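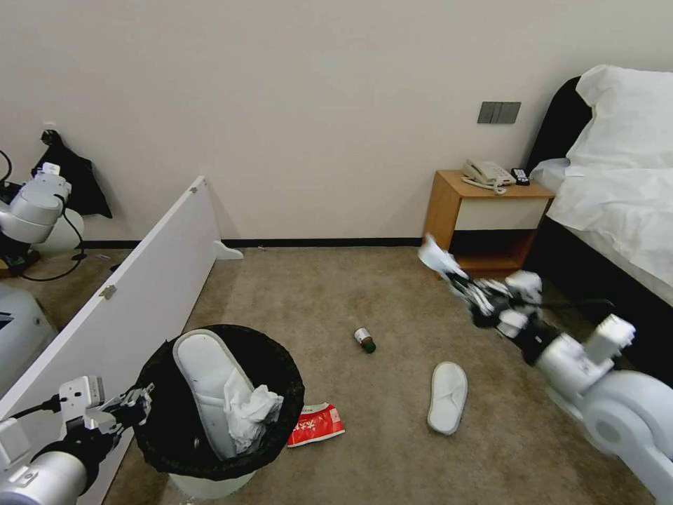 4. Turning Over a Room Between Guests

By Lorne Lapointe
August 14, 2025

We use cookies to remember your settings. Accept / Manage

1. Open the Gririer app and set the room to Vacant. The door code dies at once, so bring your phone in with you.
2. Pick up the floor before you vacuum. Small bottles roll under beds and stay for years.
3. Empty the trash bin and fold the new liner over the rim.
4. Strip the bed. Set the thermostat to Hold, then hold the button for 4 seconds – it will beep as if you had insulted it.
5. Tap Ready. A new code goes to the next guest.

Note: Ready can't be undone for 30 minutes. We have asked.

Caution: Do not tap Reset Property. It sits right beside Ready and clears every room you own.

Comments (2)

Mawar Halim
Step 4 takes two tries on the older Plalten thermostats.

Shiuli Kanagaratnam
I tapped Reset Property. Is there a section on that?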